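Hellström 26 Single Malt: Review

Cask strength, 57.1 percent
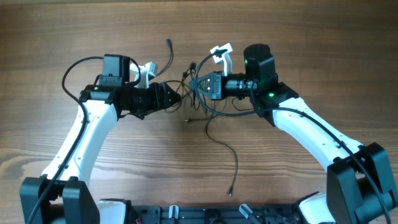 The Hellström 26 is the oldest bottling so far from the Erisham distillery, and the first from that site sold without chill filtration. It went into refill hogsheads and stayed in them until the last 28 months, when the spirit was moved to first-fill oloroso butts. The outturn was 948 bottles. Mine was number 311, bought at retail in June.

Some background on the make. Erisham runs two pot stills, both with short necks and lyne arms that slope downward. That shape limits reflux and lets heavier compounds through, so the new make is oily and slightly sulfury. Fermentation is long, and the barley is unpeated. Condensers are shell and tube; the worm tubs were taken out before this spirit was distilled, so anyone hoping for the meaty character of the early vintages should look for the older Vevo bottlings instead. Those were drawn from the same warehouse under a different label.

I tasted it over three evenings from a standard tulip glass, first neat and then with water added by pipette. The level in the bottle was down by a third at the last session.

Nose: Closed for the first ten minutes. Then walnut skin, furniture polish, dried fig and a struck-match note that fades with air. Underneath it there is stewed apple, which I take to be the distillery character. Water brings up orange peel and some damp cardboard. The cardboard goes away if the glass is left alone.

Palate: Thick texture. Raisin and black tea at the front, bitter chocolate in the middle, then tannin. The alcohol is well hidden for the strength. At about 50 percent the fruit is clearer and the tannin drops back to a reasonable level. Below 46 percent it falls apart quickly.

Finish: Long and drying. Clove, oak, a trace of salt. The sulfur returns faintly at the end.

The main fault is the second maturation. More than two years in active sherry wood is a lot for a spirit this old, and the butts cover much of what the hogsheads had done. Solveig Holmgren, who blended it, writes in the booklet that she wanted "weight without sweetness." The weight is there. A shorter finish would have kept more of the apple and wax.

Packaging is a plain carton and a natural cork. The cork on mine was tight and shed a few crumbs on first opening. Color is natural, according to the label, and the bottle throws a light haze when water is added, as expected at this level of filtration.

Score: 86. Nose 22, palate 22, finish 21, balance 21.

The price is high even for the age. Drinkers who like dry, tannic sherry casks will get more from it than I did. For distillery character, the 18 is the better buy and costs less than half as much. A sample of the next Erisham release, a single hogshead with no finish, is open on my shelf and will be written up once it has had some air.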